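## 3. Scholarship support and progression at the regional campus

### 3.1 Setting and sample

The Dorevdale campus of Anelau College teaches the last two years of the accountancy degree to students who mostly live at home and work part time. Teaching is in the late afternoon and evening. The main campus at Plambridge runs the same modules with the same papers and the same pass mark, so results from the two sites can be compared directly.

Our sample is the 782 students who registered for the third year of the degree at either site during the study period. Students who changed to another subject before the first assessment were left out. Those who moved between sites were kept and counted at the site where they first registered.

### 3.2 The award

The Karaki Award pays the entry fee and the first sitting of a professional accountancy examination. It also pays for membership of the student branch while the holder is registered. It doesn't cover travel or books. Students apply in July with a short statement and a reference from a tutor, and the references are read without the student's name attached. In most years 40 students apply and 20 receive the award, split between the sites according to the number of applicants from each.

The award was set up with full-time students in mind, and some of its early rules were awkward for people in work. Holders had to sit the first paper within one session of receiving the money. That rule was relaxed before our study began, and holders now have until the end of their final year.

### 3.3 Completion

We looked first at whether award holders finished the degree on time. At Plambridge the difference between holders and unsuccessful applicants was small and could easily be due to chance. At Dorevdale it was larger, and it remained after we allowed for second-year marks and hours of paid work. We are cautious about this result. The Dorevdale group is small, and a tutor who knows a student well may write a stronger reference for someone already likely to finish.

Donnelly and Seixas (see Section 2) suggested that fee awards work mainly by fixing a date in the student's mind. Our interviews give that idea partial support. Several Dorevdale holders said they had put off the professional papers until the fee was paid, then booked a sitting within days. Others had booked already and used the money they saved to cut back on shifts.

### 3.4 Interviews

Keegan Donnelly carried out the Dorevdale interviews and Jeferson Seixas those at Plambridge. Each lasted nearly 30 minutes and followed the same list of topics - work, travel, home life, study habits and plans after the degree. Students were free to meet on campus or at home. Notes were typed up the same evening and coded by the interviewer who had not been present.

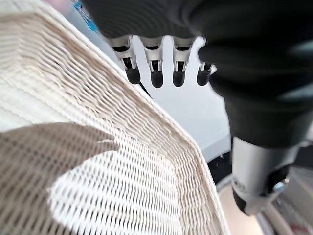
**Figure 2.** Woven mesh in cream and beige, with a thicker corded band.

Home life came up more often at Dorevdale. Students there spoke of studying between household jobs and of having no fixed place to work. Holders and unsuccessful applicants did not differ in this, and we found no sign that the award changed where or when people studied. What did differ was how they talked about the professional papers. Holders tended to name the paper they would sit and the session, while unsuccessful applicants more often spoke of sitting it "at some point" or once they had found a post.

### 3.5 Limits of the data

Working hours were reported by the students themselves and were collected only once a year. A student who changed jobs in the spring would be recorded with the hours from the autumn. We also lack examination results for students who sat their papers after leaving the college, and the comparison in Section 4 is therefore confined to sittings taken before graduation.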